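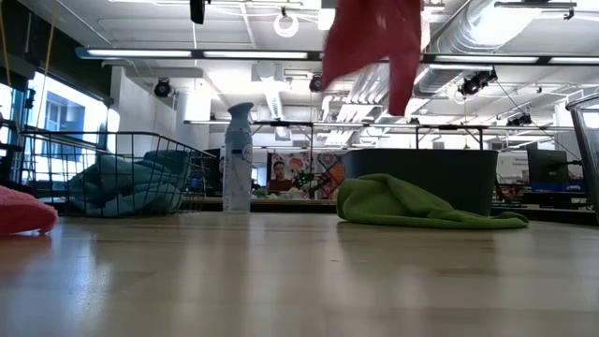
Light blue towel in the wire basket, red one mid-air.

12 May 2024

I swam outdoors for the first time this year at Tullcombe and I'm still grinning! The lido opened for the season yesterday, and I was in the water by 10 with my teeth chattering so hard I couldn't count laps (I think I managed 2 before I gave up on any kind of stroke and just paddled).

If you've never been, Tullcombe is the long skinny pool behind the old station, with the peeling green doors and the best hot chocolate I've had anywhere. They repainted the lane lines over the winter and the deep end is such a bright blue now. I kept putting my face under just to look at it.

My goal is 3000 yards without stopping by July. Last summer I got stuck, then a cold wiped me out for weeks, and I never got back to it. This time I'm adding 200 yards a week and keeping a log on the fridge.

Things I forgot and won't forget again: wool socks, a second towel, flip-flops. Walking barefoot over that gravel path was colder than the swim!

Back on Wednesday if the rain holds off.

Share this post | 2 comments

Get new posts by email. Enter your address to subscribe.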